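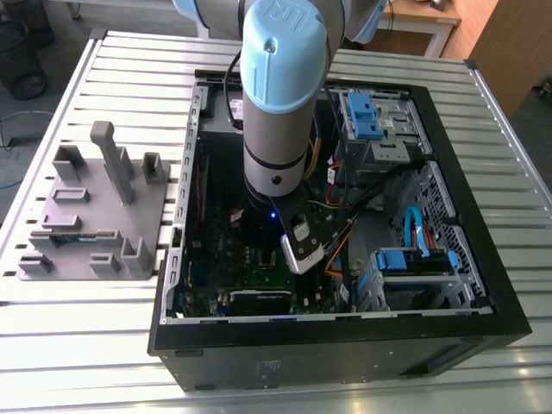 *UR arm over an open tower, holder plate to the left*

# Can an arm swap memory in used desktop towers without a person standing over it?

**torque_and_shim**
posted November 26, 2018

I do process work at Saritz, a refurbisher of used office desktops. The bench job I've been asked to look at is the memory step: open tower on its side, take the modules out, put them in a holder, put matched modules back in. We have an arm over a slatted aluminum table and a printed plate that holds parts next to the tower. Programming is by taught positions plus some force limits. There is no camera guidance in the program yet.

What I have so far:

- Picking a module from the plate and returning it to the plate works every time I've tried it. The plate is bolted down and its position is known.
- Pulling a module from the motherboard works on the tower I taught it on, with the latches already opened by hand.
- On the next tower of the same model the fingers come down off to one side. The side panel rails and the feet don't locate the case well enough.
- Insertion is the real problem. In my last run of 22 attempts the module seated fully 7 times. The others stopped on the force limit with one end higher than the other, or touched the top of the slot and slid.

A person at the next bench does the whole thing in well under a minute while talking. Management has seen videos of arms folding towels and wants to know why a memory module is hard.

What I would like to know:

Is this a reasonable job for an arm today, with a plain two-finger gripper, if the towers are mixed? And if only part of it is reasonable, where would you split it? I'm not attached to doing all of it. I am attached to not cracking boards.

Loose cables are a separate worry. On some towers the drive cables bow up into the open space beside the slots, and the wrist is wide compared with the gap between the heatsink and the drive cage.

---

**Prullero_bench**
marked as accepted

Part of it is reasonable. The split I would use is below, but the insertion numbers are the thing to fix first, and I don't think they are telling you what you think they are.

**Locating the board**

Don't reference the case. Cases are sheet metal and the motherboard sits on standoffs that have their own slop, so a perfect clamp on the outside still leaves you with an unknown inside. Reference something on the board, as close to the memory slots as you can get. Without vision you can do this by touch: close the fingers, come down slowly with a low force threshold, and contact a rigid feature from two directions plus one touch for height. The plastic end of a memory slot is usable if you are gentle. A mounting screw head close to the slots is better. It costs you a few seconds per tower.

With vision it is faster, and you also find out which model you are looking at. A small camera on the wrist is the usual choice. Mind the reflections off the bare metal in the case; a diffuse light helps more than a better camera does.

If you do neither, the towers have to be identical and the nest has to hold them by the board, and I assume the second one is off the table.

**Insertion**

You are stopping on total force with a position-controlled approach. That will fail as soon as the tilt is off by a degree or so. One end goes in, the other rides up, the force climbs, and the program stops. It did what you asked.

Do this in order:

1. Hold the module by its long faces near the top edge, centered. Keep the fingers clear of the slot ends.
2. Approach with a small deliberate tilt so that one end enters first. Decide which end and keep it the same for every slot.
3. When you get contact, stop moving downward. Search along the slot in short moves with light downward pressure until the notch drops over the key. You should see a clear step in height.
4. Rotate to level.
5. Open the gripper, back off, close it, and press down on the top edge at one end and then the other. Two presses with closed fingers. Don't try to seat it while still holding it.

Step 5 is the one people leave out. A hand does it with two thumbs and doesn't think about it. A single gripper holding the middle of the module has very little control over the ends, and finger pads that can slip will slip at seating force.

Check the notch position in software before you pick the part. A module turned end for end will sit on the key and no amount of searching will fix it. Make the plate so a module can only be loaded one way around.

**Support under the board**

With the tower on its side the board is horizontal and you are pressing on it between standoffs. It will flex. Some flex is normal, a thumb does the same. But a thumb stops when it feels the click, and your program stops at a number somebody typed in. Measure the force a person uses on a few boards with a scale under the case, and set the limit just above that. I wouldn't copy a figure from another site.

**Where to split**

I would leave to the person:

- opening the case and moving cables out of the way
- opening the latches
- anything with dust packed into the slots
- small form factor machines

I would give to the arm:

- removal once the latches are open
- placing modules in the plate
- carrying to and from a tester
- insertion, once you have the touch-off and the two-press routine working

Latches can be done with a closed finger pushing down and out. On older boards they are stiff and sometimes break. A person feels that coming and the arm doesn't. Leave it for later.

On the towels: the towel doesn't care if it is a little off, and nothing snaps. Tolerance is what makes your job hard, and the size of the part has very little to do with it. Those videos are also commonly sped up, so it is worth reading the corner of the screen before comparing cycle times.

> **torque_and_shim:** The press with closed fingers makes sense. Is there any risk of the pad catching the chips on the module?

> **Prullero_bench:** Press straight down on the edge of the circuit board only. If your pads are angled at the tip, as yours look to be, level the wrist before you press or you will push sideways. A flat cap of hard rubber on a spare pair of fingers is cleaner if you can tolerate the tool change.

> **torque_and_shim:** Tried it today on the teach tower. Seated on all 6 attempts, same slot. Haven't moved to a second tower yet.

> **Prullero_bench:** Good. Do the touch-off before the second tower, otherwise you will be debugging both at once.

---

**hiretti_maint**

We looked at this at Hiretti and stopped. Not because of the robot.

The changeovers killed it. We get towers in mixed pallets, so the same model might come three in a row and then not again until the afternoon. Every model needed its own slot positions, its own approach path to miss the heatsink and the power supply wiring, and its own check of which slots to fill. The engineer's time went into that list. The arm sat waiting.

If Saritz buys in large lots of one model you may be fine. I'd get the lot sizes for the last quarter before writing any more code. Work out how many towers come through between model changes, and if that number is small then stop there.

Also, count the person you still need. In your split somebody opens the case, clears the cables and opens the latches. At that point the hand is already inside the tower, an inch from the module. Pulling it adds maybe a second or two. We couldn't make a case for removal by arm on that basis. Sorting and testing modules after they were out was a different matter - that runs well, it's all flat trays and known positions, and it's dull enough that people were glad to hand it over.

Cables: we used a plastic comb that hooks over the side of the case and holds them back. Cheap. Works on most of them. Route the arm's own cable too while you are at it, ours snagged a drive cage in May and pulled the tower out of the nest.

> **torque_and_shim:** Lots are mixed here as well, though less than that. I'll ask for the numbers. The point about the hand already being in the case is fair and I don't have an answer to it.

> **hiretti_maint:** The only answer I heard was strain. If your people have wrist trouble from seating modules all day then insertion by arm might be worth it without any time saved. Seating takes more push than pulling does.

---

**azar_line2**

short version no. machines can't do this yet unless every box is the same, a kid with a screwdriver is faster. put the arm on boxing or labeling

> **Prullero_bench:** Boxing is a fair suggestion. The rest depends on the mix of towers, see the lot size comment in the answer before yours.

> **azar_line2:** sure but they said mixed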